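Caderno da oficina, projeto Pestent, quinta-feira

O grupo insiste que o Pestent já sabe dobrar roupa. Tenho dúvidas. No registo há 318 tentativas e a folha não diz o que contou como sucesso. A Bergþóra Baldursdóttir pediu o critério por escrito.
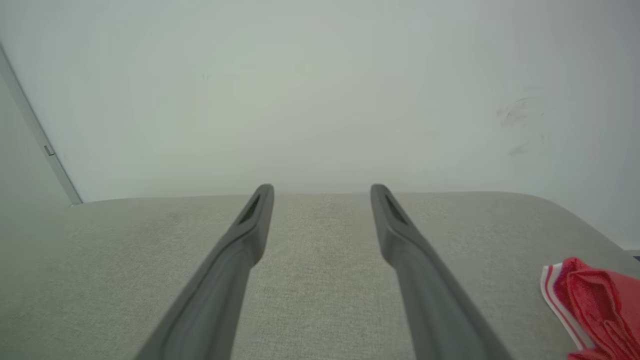 Enquanto não vier, não assino o relatório para o Nesudholm. Pano vermelho sobre fundo cinzento também me parece fácil demais para a visão.

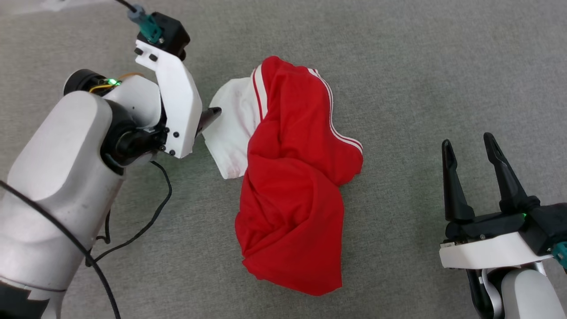 O que falta para inscrever a equipa?
Um critério escrito e 7 ensaios seguidos sem ninguém tocar no comando.

Ver calibração do punho.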